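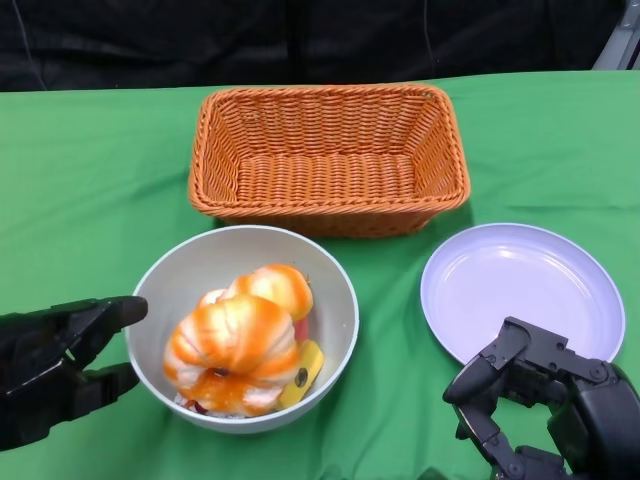
Posted by Ryan Tunstall on Apr 20, 2021 in Stallholders and Fairs

Refund of stall fees after a change of venue

I write on behalf of the Folska Makers' Association, which has 200 members and organises a craft fair each November. Last year's fair was to be held at the Wemex Hall. The hall withdrew the booking shortly before the date and we moved the event to the Lehner Street school, where the hours were shorter and there was no provision for trailers.

Most stallholders accepted the new arrangements. Two did not, and have asked for the return of their fees in full, together with travel costs and the price of printed signs bearing the old address. Their combined claim is $1,407. Our booking form states that fees are "non-refundable except where the fair is cancelled by the organiser". It contains no wording on a change of venue.

The Association would be grateful for guidance on the following. Is a fair held at another address on the same date to be treated as cancelled? Are we obliged to consider the travel and sign costs separately from the fees? Finally, the hall still holds our $500 bond, and we wish to know whether it may be retained when it was the hall that ended the booking.

We are seeking general information at this stage and would prefer to settle the matter by correspondence.

Moderator, Bokulero Community Help

Thank you for your enquiry. Members of this site are unable to provide legal advice, and the comments below should be read as general information only. A community legal centre in your state or territory may be able to review the booking form itself.

In the first instance, the wording of the form should be read together with everything stallholders were told when they paid. If the advertisement, the confirmation letter and the site map all named the Wemex Hall, a stallholder may reasonably argue that the venue formed part of what was purchased. A term describing fees as non-refundable does not necessarily displace any rights a person has under consumer or contract law. Whether those rights apply to a stallholder trading as a small business is a matter on which advice should be obtained.

The additional costs should be assessed separately. It is usual to request receipts, and to ask when each cost was incurred. Signs ordered after notice of the new address was sent would stand on a different footing from signs ordered earlier. The travel claim will depend on whether the person attended – your message does not say.

It is recommended that the Association reply in writing to each stallholder individually, and that the letters not disclose what has been offered to the other. Where an offer is made for the sake of goodwill, it should be marked as such and should state the date on which it lapses.

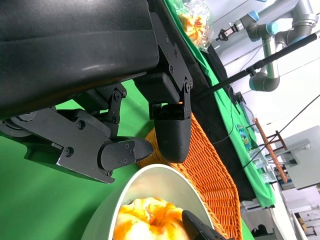
Black finger pads and linkage, close up.

With respect to the bond, please refer to the hire agreement. A bond is ordinarily held against damage, cleaning or unpaid charges. If none of these arose, a letter of demand addressed to the hall's manager, enclosing the receipt and a copy of the notice withdrawing the booking, would be an appropriate next step. The hire fee, if it was also paid, should be included in the same letter.

For future fairs, the booking form could include a clause permitting a change of venue within a stated distance, with a period in which stallholders may withdraw.

Hillside Stallholder

Give them the fees back and leave the rest. We had the same trouble at our fair and the letters went on for longer than the event was worth. I cannot comment on the bond.

Registered Member, Fairs and Shows

I agree with the Moderator's response in the main. I would add that the Association should check its insurance policy before making any offer. Some policies require the insurer to be notified of a claim, and an early admission of fault in a letter may cause difficulty. Our own group now keeps a separate register of notices sent to stallholders, with the date and the email address used for each.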